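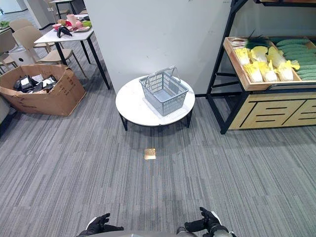
*Table, basket and the small square on the carpet, seen from the head camera.*

**Picking a small square off carpet tile -- fingers skate over it. Software or fingers?**

Posted May 4, 2022 in Builds > Grippers and hands

Hi all! Long-time reader, first real question. I'm part of a shared workshop and for most of the winter I've been putting together a two-armed setup that can pick something off the floor and put it in a shopping basket on a table. We call the project Lolport (long story, it started as a typo on a parts bag and stuck). The arms run on a Schouten controller board, and there's one camera up at the head and another at the wrist.

Tabletop stuff is going great. I can get it to take things off a table and drop them in the basket, and I've had streaks where I just sat there eating a sandwich and watching. The floor is where it falls apart. My test piece is a little beige square, and on carpet I get a good pick on maybe one try in five. The other times one of these happens:

- the fingers come down a touch high and close on nothing
- the fingers come down a touch low, dig into the pile, and the wrist motor complains
- one finger reaches the square before the other one does and shoves it sideways, so the second finger closes on air

That third one is the most common by far and it's driving me up the wall. I've slowed the approach way down, I've redone the hand-eye calibration twice, and I've tried coming in at an angle -- that helped a little on one side and made the other side worse.

Stuff that might matter: the carpet is striped gray tile, pretty flat but not dead flat. Closing speed is at 25 percent. I have no force sensing in the fingers, only motor current, and I'm reading that through the Cistach library, which gives me a number that jumps all over the place.

So do I keep hammering on the software, or do I give in and build different fingers? I'd rather not spend money, but I will if somebody tells me it's hopeless otherwise.

---

**Answer 1** (accepted, 17 votes)

Don't buy anything yet! I fought this same fight on my own build in my garage and most of it was fixable with what I had.

First thing, quit trusting the floor height. You say you redid the calibration, and I believe you, but a calibration done up at table height can be off by quite a bit once the arm is stretched way down. Mine was dead on at the table and several millimeters off at the floor. Do a separate one down low. I taped a printed grid to the carpet, touched the corners with a fingertip, and saved that as its own offset. The arm switches over to it whenever the target is below knee height. Ugly, works.

Second, let the floor tell you where it is. Come down beside the square (not over it), slowly, until the current bumps up, then back off a hair and slide in from there. Your jumpy number is a pain, but you don't need a good reading for this, you just need to notice a change. I keep a running average over the last 25 samples and look for a jump above that. It took me an evening to find a threshold that didn't fire every time the arm sped up.

Third, the sideways shove. Center on the square with the wrist camera right before you close, and then don't move the arm again. I was doing one last correction while the fingers were already moving (why did I think that was smart??) and of course one side always got there first. Check that you're not doing the same thing, it's easy to do by accident if your control loop never really stops.

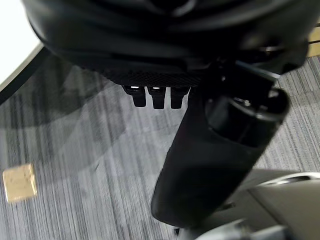
**Does the closing speed matter if the fingers are already centered?**

It matters less, but slower is still better on carpet. With good centering I could go up quite a bit from your 25 percent before things got sloppy again. Fast closing makes the fingertips snag on the fibers, and a snagged finger shows up late, so you're back to one side pushing. I'd leave speed alone until the height is sorted and then raise it a little at a time.

Oh, and log every try. I wrote mine in a notebook: height offset, angle, result. After 105 picks it was pretty plain that all my misses were on the far left of the reach, and I'd never have spotted that from memory. That was a loose shoulder bolt, by the way.

---

**Answer 2** (5 votes)

What they said about calibration, plus: put something grippy on the fingertips. I use strips cut from a rubber dish glove, held on with double-sided tape. They wear out fast but they cost nothing. Rounded fingertips are bad for flat stuff on a floor, they ride up and over the edge. A little flat lip at the tip helps a ton, even one made of folded tape.

Also is your carpet tile glued down? Ours shifted a little when the arm pressed on it and I blamed my code for WEEKS.

---

**Answer 3** (0 votes)

have you tried suction. we use a Dondeseck pump on ours and it picks up everything. not sure about carpet though

---

**Comment from the original poster**

Suction is out for now, I don't want a hose hanging off the arm, but thanks! I did the low calibration last night and my floor offset was off by more than I want to admit in public. Haven't done the current trick yet. Tape lips are going on this weekend, and I want to have the whole thing running for our open house in June, so I'll come back with numbers once I've got a decent pile of tries written down.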